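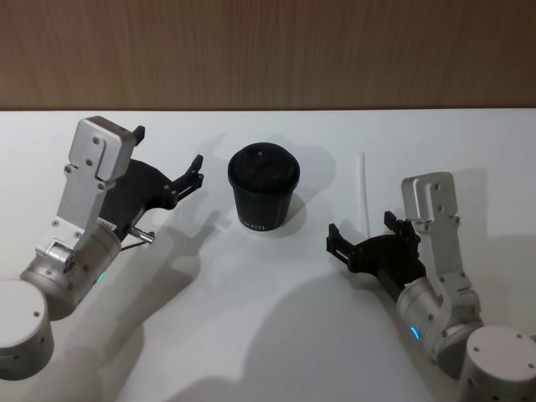 スキロフ工業高校の自動化部は、4月から飲み物の給仕をテーマにした競技課題に取り組んでいる。部員は8人。出場するのはウルニア杯の双腕部門で、持ち時間は115秒、腕に触れた時点でその回の試技は終わる。練習では白い机の両側から2本の腕を向かい合わせ、間に黒いふた付きのカップを置く。課題はストローをつかみ、ふたの穴に差すところまでだ。

部員が最も苦労しているのは、細いものをつかむ動作だという。カップは多少位置がずれても指が届くが、ストローは向きが少し変わるだけで計画を立て直すことになる。 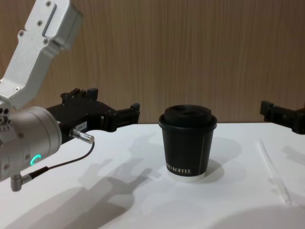
ババロラによれば、昨年のチームは速さを優先しすぎて、本番で2回続けてカップを倒した。今年は動作を遅くしてでも完走を狙うべきだ、とも話す。

部はこの意見を取り入れ、手首の移動速度を上限の70パーセントに抑えた。プログラムは左右の腕で担当を分け、片方が動く間、もう片方は待機する。
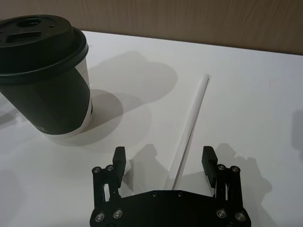 待機の時間をどこまで削れるかが次の課題になる。部室の使用は午後6時までで、試技の記録は毎回ノートに手書きで残している。地区予選の会場はウタウの市民体育館で、机と照明は主催者が用意する。部では照明の位置を変えた練習も始めた。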